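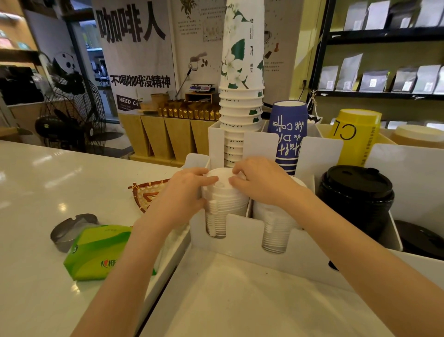

Just fit a bigger gripper and stop fussing, I keep getting told at the Stolley workshop, but I've been bigger and it made things worse. So asking on here.

Building a small arm to do takeaway lids. Shared bench, evenings only, cheap servos, Hekum controller board, two printed fingers with rubber on. Cups it can manage. Lids are the problem. They nest tight and it either lifts two or squeezes the top one till it pings off. Happens with white and black ones, white worse.

Tried so far:
softer pads, no change
slower lift, slightly better, very boring
a suction cup, hopeless on the raised bit
wider fingers, knocks the stack next door
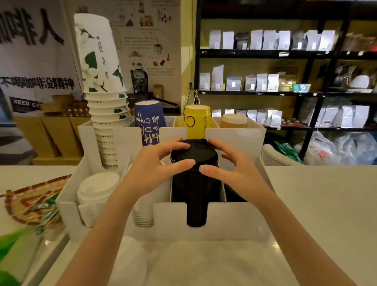 What I really want to know is whether one arm can do this at all or if I'm kidding myself. Budget is more or less gone so a second arm means selling something. By hand I'd always go in from both sides, one hand each side of the lid like with the black one on those black cups, and I never thought about it untill I tried to get a single pair of fingers to do the same. Then it has to get down between the dividers as well. Anyone done lids with one arm? Code is a mess but can post it.

lidless_in_hamdy

Yes, one arm is fine, you're gripping in the wrong place. Don't pinch the dome, get under the rim. I did yogurt pot lids on a similar size arm and it was all in the finger tips. File them to a thin lip, like a fingernail, and come in level with the rim of the top lid only. Then tilt before you lift. Tilt one side up a few degrees, pause, then lift. Straight up drags the next one along with it every time.

Other thing, hold the stack down. Yours won't stay put on its own. A bit of brush strip round the slot, the sort you get for door bottoms, holds back the second lid while the top one goes past. Cost me next to nothing.

Log your attempts if you aren't. I had 3,064 tries in a text file by December and only spotted from that that nearly all my doubles were when the stack was full. Short stack, hardly any. Raise the grip point as you go, don't guess it, put a cheap distance sensor over the slot.

And calm the servos down. If it pings off you've got too much squeeze, cap the current.

rustyspanner6

Suction does work, you've got the wrong cup. Need the bellows type and go off centre, on the flat, miss the raised bit. Got mine off Citby.

pneumo_pete_not_my_name

Depends what you want it for. If it's for a real stand with people waiting, get the second arm, you'll spend longer than it's worth on the clever tips. Two arms isn't twice the work by the way, it's more, you've got to stop them hitting each other. I had them share one timer and still bent a bracket. If it's for fun stick with one.

Also what does your gripper weigh? Mine was 359 g with the motor on and the wrist sagged at full reach, which looked exactly like bad aim. Moved the motor back to the elbow, sorted. Check that before you touch the code.

hekum_board_hater

Comments (4)

lidless_in_hamdy: Filed the tips last night. Doubles down loads on the black ones, white still sticky. Brush strip next. ta

tinpot_bench: Which rubber are you using on the pads? Mine goes shiny after a week and slips

rustyspanner6: white ones might just be a tighter fit, try twisting as you tilt, only a little

lidless_in_hamdy: bike inner tube, cut up. Will try the twist. And I weighed the gripper, bit embarassed, moving the motor this weekend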